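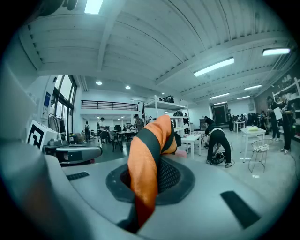
How do you set up a shared room so people stop bumping into each other?

Posted by Maeve Hennessy

Hi all, hoping somebody has done this before me. We've got one big room in an old building, with a mezzanine running along the back and a tall window down one side, and it gets used by everyone for everything. Tables, chairs, a metal shelving unit parked in the middle, a clothing rack near the window, bags wherever people drop them. On a quiet morning it's lovely. By 2 in the afternoon somebody is trying to work at a table while somebody else is kneeling on the floor sorting out gear and a third person is squeezing by with a backpack on.

The room is 663 square feet and I can't knock anything down or drill into the walls (the lease is very clear on that). I can move furniture as much as I like. Budget is small. I was thinking of pushing the shelves against a wall, but then people at the far tables have to cross the whole room to get their stuff. Would you leave them in the middle? And what do I do about bags and coats? We're having a big moving day on Sunday so I'd love to have a plan by then.

Alper Türkmen

I ran a shared workshop for six years and we moved our shelves so many times I lost track, so here's where we ended up.

Leave the shelving in the middle, but turn it so the short end faces the door. If the long side faces you when you walk in, it works like a wall and everybody piles up in front of it. Turned the other way you get a lane down each side, and people can reach in from both. Heavy things on the bottom, please! An open unit out in the room with nothing to bolt it to will tip if somebody loads up the top and then leans on it. Ask whoever made yours if they sell wider feet. We had Lokitz shelves and the feet were an extra, but they went on in a few minutes.

Next thing is the floor. If people are getting down on their knees to deal with equipment, they don't have a table for it, or the table they do have is covered in something else. Pick one table, keep it near the shelves, and make it the place where stuff gets unpacked and packed. Nothing lives there overnight. We put a strip of tape on the floor too, 20 inches out from the table legs, and chairs and bags weren't allowed past it. I thought people would laugh at the tape. They did for a week or so and then they followed it.

For bags, use the bottom shelf nearest the door and leave it empty for that. I tried hooks, a bench and a row of crates (the crates were a disaster, everyone treated them as trash cans) and an empty shelf beat the lot.

Oh, and stools. Anything you can see through and pick up with one hand is great in a busy room. Big chairs around a table eat up way more space than you'd think once people push back from them.

Yiran Lu

Get rid of half the chairs. Whatever you have, it's too many.

Ita Gallagher

Mostly agree with Alper, except I'd keep the clothes rack away from the window. Ours stood in the sun from May onward and the dark things faded along one shoulder. Side wall near the door is better if you have the room, and then coats can go on it as well. Get one with locking wheels, mine is a Bilter and the locks are stiff but they hold.

Also measure your table tops before Sunday and cut them out of newspaper. Lay the paper on the floor and walk around it for ten minutes. I skipped that the first time and we ended up carrying the same table across the room three times, and my back still remembers it.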